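Equipment Planning Meeting - Minutes

Tandero Handling Lab, upstairs meeting room
1 Nov 2025
Chair: Azucena Beltrán
Present: the bench team, purchasing, data storage, and two people from the Quezada office who joined by phone and were very patient with our speaker

1. Opening and last meeting's minutes

Azucena thanked everyone for coming and for reading the packet ahead of time, which by the look of the penciled notes most people really had. The September minutes were accepted with one change: under item 3, "spare cables" should read "spare cable clips," as we have plenty of cables already and do not want purchasing to send us more.

2. Where the budget stands

Purchasing walked us through the sheet. The small parts line has $600 left in it until the new budget opens, and the props line has $400. The larger equipment line is a separate matter and can't be touched without a signed request from Quezada, so anything with a motor in it belongs under item 4. There was a friendly but fairly long discussion about whether gripper fingers are a small part or equipment. We settled on small part when bought by themselves, and equipment when they come attached to a gripper. Purchasing will write that on the inside of the supply cabinet door so we don't have to have the conversation again.

3. Bench work and what it is asking of the equipment

The bench team reported on the two-arm work with small household items. Jewelry has been the main subject lately, and they are pleased with it as a choice, as it shows up the weak points in our setup faster than the mugs and towels ever did. Thin chains are the hard part. A chain hangs one way when it is picked up by the hook and quite another when it is picked up in the middle, and the operators would like finger tips with a narrower end and a bit more grip to them.
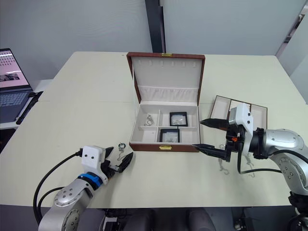 The team would also like a wider range of containers. A hinged lid asks for one kind of motion and a lift-off lid asks for another, and at present we lean heavily on the hinged sort. Someone suggested secondhand shops, and there was general warmth toward that idea, though purchasing reminded us all (kindly) that a receipt is still a receipt and has to come back with a date on it.

Cable routing came up again. The operators would like the gripper cables held closer to the arms so there is less slack to think about when moving pieces around the table. Clips are cheap, and it was agreed to simply get them.

4. Quotes received

Plondomix has quoted on replacement finger tips, in sets of 6, and will let us return an unopened set. Their lead time is longer than we hoped, but the drawings they sent were clear and the bench team liked the narrower profile very much.

Doritz has quoted on a full spare gripper, wired and ready to mount. The price is fair, and it would mean that a fault on one side no longer stops a whole session. The Quezada office asked whether a spare could be shared between sites. Azucena felt that a shared spare tends to be at the other site whenever you want it, and several heads nodded, but she agreed to put the question down properly in the request so it gets a proper answer.

A second quote for the gripper will be needed before anyone signs. Purchasing has a supplier in mind and will ask them for like-for-like terms, including shipping, which was left off the Doritz sheet.

5. Data storage

Recording is taking up nearly 2 terabytes a month at the current pace. The storage group can carry us through the winter without buying anything, provided that old test sessions are cleared out. They asked each team to mark what can go. A short list is fine, and they would much prefer a short list now to a beautiful one in the spring.

6. Decisions

Finger tips: one set to be ordered from Plondomix out of small parts. If the operators are happy after a fair trial, a second set may be ordered without coming back to this meeting.

Props: the bench team may spend the props line on containers and costume jewelry, with no single item over the usual limit. Please pick different clasps and closures where you can.

Cable clips: approved, small parts.

Spare gripper: held over until the second quote is in. Azucena will draft the request to Quezada in the meantime, so that no time is lost.

7. Any other business

The chairs by the bench were mentioned. Operators are sitting for longer stretches than they used to, and a chair that suits one person is a misery to the next. Purchasing will find out whether these come out of our money or the building's - we are all hoping for the building's.

There was a request to label the prop bins by session type. Everyone was in favor, and the bench team will make a start with the jewelry, keeping rings and chains in separate bags so they don't arrive at the table in one knot.

Azucena thanked the Quezada folks for staying on the line to the end, and thanked whoever brought the cinnamon bread.

Actions
Purchasing - order finger tips and clips; get the second gripper quote; ask about chairs
Bench team - buy props and return receipts; label bins; send notes on the new tips
Azucena - draft the spare gripper request, with the sharing question included
All teams - lists of old test sessions to the storage group

The next meeting will be set once the second quote arrives.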